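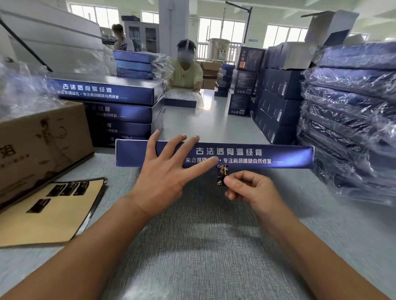 Ticket: Black-and-gold stickers lifting at the corners on the long blue boxes
Opened: October 22, 2025
Opened by: Cempaka Menon, Bodosix packing room
Handled by: Domnica Mihăilă, Oltier label support
Status: Closed by support, reopened by customer, closed again

Problem as reported

We hand-apply your small black sticker with the gold line art to the front of a long, narrow, dark blue box (the one with 古法透骨温经膏 across the front). The order is 4,000 boxes for Rondonuwu. We had 1,145 stickered when the first corners were found standing up. It's nearly always a corner, sometimes two, and once a corner is up it catches on the next box in the stack and the whole sticker skews.

Before you ask: yes, hands are clean. Yes, the room is heated. No, we did not store the sheets in a van.

Reply 1, Domnica Mihăilă

Thank you for the report. Lifting at the corners is most often caused by dust on the surface. Please wipe each box with a dry lint-free cloth before applying and let us know if this helps.

Reply 2, Cempaka Menon

I doubt it. These boxes come to us wrapped in clear film and we take the film off right at the table. I don't see where the dust is supposed to get in. But I wiped 12 boxes and left another 12 alone, put stickers on all of them, and stacked them side by side overnight. Four lifted in the wiped batch and three in the other. So wiping did nothing, or made it worse, and I'm not going to claim it made it worse on numbers that small.

Reply 3, Domnica Mihăilă

Understood. Could you tell us whether the sheets are lying flat before use? A curled backing sheet can mean it has picked up moisture on one side, and that can weaken the edges.

Reply 4, Cempaka Menon

They curl at one edge. They've curled since we opened the pack. We prop the working sheet against the carton so it's easy to reach, and maybe that doesn't help, but a sheet straight out of the pack does the same thing when you lay it down. If curl is a sign of a problem then the problem came with the sheets.

I also don't buy moisture as the full answer. Stickers from the flat side of the sheet lift too. I marked them.

Reply 5, Domnica Mihăilă

Fair point. Two more questions. How is the sticker being taken off the backing, and how long is it pressed?

Reply 6, Cempaka Menon

Left hand holds the box down, right hand pinches the sticker between thumb and finger and puts it on. A press with the thumb, then the box goes on the stack. I know what you're going to say about the thumb.

Reply 7, Domnica Mihăilă

We would like to ask about the thumb, yes. When a small sticker is pinched at a corner, skin oil gets on the adhesive at exactly that spot. Please try this:

1. Bend the backing away from the sticker so one edge comes free.
2. Pick it up by that edge with flat tweezers, or with the tip of a blade.
3. Lay the free edge down last.
4. Press with a soft roller or a folded cloth, from the middle out, for 7 seconds.

Reply 8, Cempaka Menon

Seven seconds a box times what we have left is not a small thing to ask. Still, I tried it. Tweezers plus the cloth, 12 boxes, none up the next morning. Tweezers and only a quick thumb press, 12 boxes, one up. Pinched by hand with the long press, 12 boxes, three up.

So it does look like the pinch. I'd have put money on your adhesive, and I'm still not ruling it out, because we've pinched Lidholm stickers onto cartons the same way for years with no trouble. Different surface, I realize.

Ticket closed by support. Cause: handling during application.

Reopened, Cempaka Menon

I don't accept "handling" as the whole cause when the sheets arrive curled. Please put both in the record. I'd also like replacement stickers for the ones that skewed, and a sheet from another batch to compare.

Reply 9, Domnica Mihăilă

Record changed to: handling during application; sheet curl reported on receipt, not explained. Replacement stickers and one comparison sheet are going out from a different batch. For boxes already done, press the corners down again with the cloth and replace any sticker that comes up a second time.

Reply 10, Cempaka Menon

Comparison sheet got here. It lies flat — make of that what you like. We're using tweezers and the quick press for the rest and checking each stack in the morning. You can close it.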